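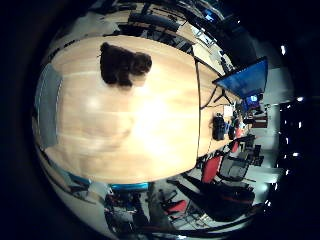

Figure 3. Brown plush toy on a light wooden table, wrist-mounted camera.

4.2 Rental demand and the utilization claim

Suppliers of compact loaders often argue that rental fleets will absorb whatever contractors stop buying. We doubt the evidence is strong enough. Xenos and Athanasiadis base their forecast on dealer surveys from Karras and Velline, and both surveys ask about orders planned, a poor guide to machines delivered. Of the 1,250 loaders in the Lurkberg rental register, many were logged as "in use" while parked on a site between jobs. Counting engine hours would give a lower figure, but only seven fleets shared them.

The forecast also treats a machine rented for a month the same as one rented for a Sunday. Owners at Millilov told us they service every loader at 2,000 hours — a point that short-term units reach much later. Until the register separates the two groups, we see no basis for the claim that renting shortens the replacement cycle, and we leave it out of the model in Section 5.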